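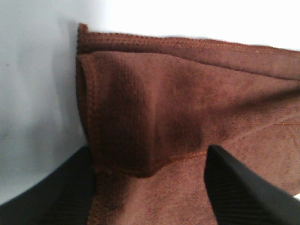 Come early if you want to see the beans coming down, Raluca Ursu had told us on the phone, because once the wind gets up we stop. So we came early! We were through the gate at Serninthorpe well before the sausage stand had its gas lit, and I'm very glad we listened, as the beans were the best part of the whole open day.

For anyone who hasn't been, Serninthorpe is a seed farm up on the ridge, on heavy red soil that sticks to your boots and stays there until you're back in your own driveway. They grow vegetables, but only to let them go to seed, and it takes a while to get your eye in. Everything looks past it. Lettuces are as tall as my shoulder, the beetroot has flopped over its strings and the coriander is brown and rattling. After ten minutes I stopped wanting to tidy and started to enjoy it.

The day was 6 April 2024, clear and still to begin with, and a bit nippy in the shade. They've had no frost yet up there. We haven't either, though the pumpkin leaves at home have mildew all over them and I'd almost welcome a cold night to finish them off. 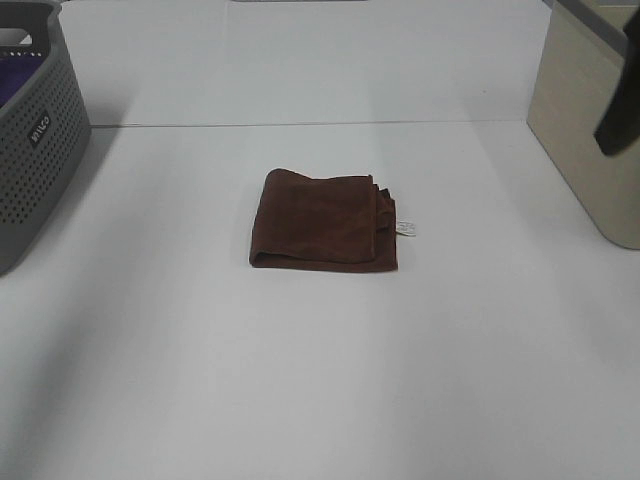 The bean rows

There are 19 rows of climbing beans, all on the one slope, and each kind is kept a good distance from its neighbours with sunflowers or corn in between. Beans don't cross much, but they do cross now and then, and I've had a purple-podded one turn up among my greens so I believe it. The variety I'd come to see was Burberg, a brown and cream drying bean that I grew for the first time last summer from a swapped packet. Mine got to the top of a two metre pole and sulked. Theirs had gone up, over and halfway down the other side, with pods in bunches right from the knee.

I asked what they'd done differently and the answer was sowing time. I'd put mine in at the start of December, when the ground was already baking, and they like to be in a good month sooner. They also water along the row and never overhead after flowering. I wrote that down on the back of my hand.

They pull whole plants, poles and all, and lay them on old shade cloth in the shed for a couple of weeks. Then they get walked on. We were invited to join in, so a dozen grown-ups shuffled up and down in socks, cracking pods, and I could have done it all morning.

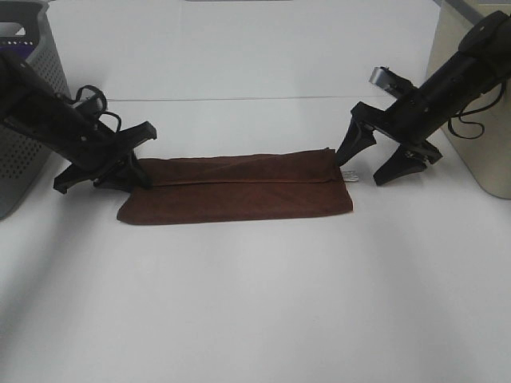 Cleaning seed

After morning tea (pumpkin scones, still warm, with quince jelly) we went in to see the cleaning. Ciarán Ní Bhriain ran this part and was so good at it that people kept drifting in from the other talks. The main machine is a Prins, an old winnower with a hand crank and a set of sieves that slot in like oven trays. Lettuce seed goes through three times. The fluff comes out of the back and gets into your hair, your tea and your collar.

For those of us without a winnower, there was a demonstration with two buckets and a desk fan, and I've since tried it at home on parsley. Works a treat, though do it outside. Set the fan on low, pour slowly from about elbow height, and move the bottom bucket towards you if you're losing good seed with the chaff.

We also got to see the cool room, where there are more than 460 jars on the shelves, each with a paper label and a year. I found a jar of Nistutard, the winter lettuce with the crinkled leaf that my aunt used to grow, and made quite a noise about it. It doesn't stand any heat at all, which is why it dropped out of the catalogues up our way, but sown now it ought to heart up nicely by the middle of winter.
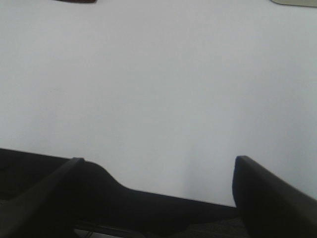

I bought two packets, and then went back for a third to share around at the next garden group meeting. They'd only just got it back into the shop after a poor couple of seasons, so there was a limit per person, and I may have sent my husband in as a separate customer.

The afternoon walk was down to the garlic, which was going in that week. It's flat ground with compost forked over the top, and they plant deeper than I do, the tip a good finger length under. I'll try half my bed that way this year and leave the rest as usual. Straw goes on once the shoots are up.

Things to know if you're going next autumn: parking is in the bottom paddock and it's a steep walk back up, dogs stay home, and the shop takes cards but the scones are cash only. Bring a hat and a spare pair of socks for the beans.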